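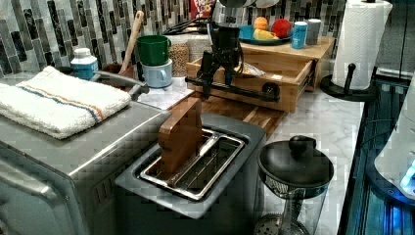 Clodagh Quinlan puts the toaster at the back of her counter and pulls it forward only when she wants it. She says the front of a counter is for working and the back is for waiting. Many cooks would agree with her, but few kitchens are arranged that way.

Home Contents Previous Next

Chapter 4
The Working Counter

In this chapter you will look at how counter space is used and how to plan it. You will need a tape measure and a notebook.

A counter does two jobs. It stores the things used every day, such as mugs, spoons and jars, and it gives the cook a place to cut, mix and set down.

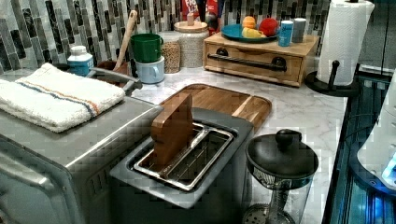 When storage spreads, the second job suffers. Ajith Thampi kept a log of his own kitchen in April and found he had moved the same jar 79 times to make room for a board.

Small appliances take up the most room. Measure each one with its door open or its lever down, and allow for the cord.
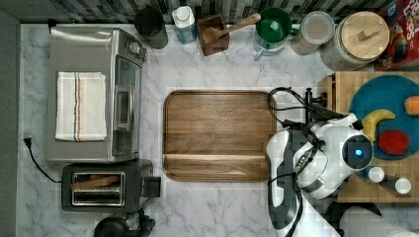
4.1 Boards and Trays

Store a board flat only if you use it daily. A groove near the rim catches juice from meat or fruit, so keep that side up for carving. Wipe the board on both faces and stand it on edge to dry.

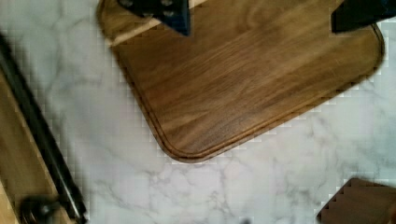
Should a board be oiled before it is first used? Most wooden boards benefit from a thin coat of food-safe mineral oil, left overnight and wiped off in the morning.

3 comments Share 300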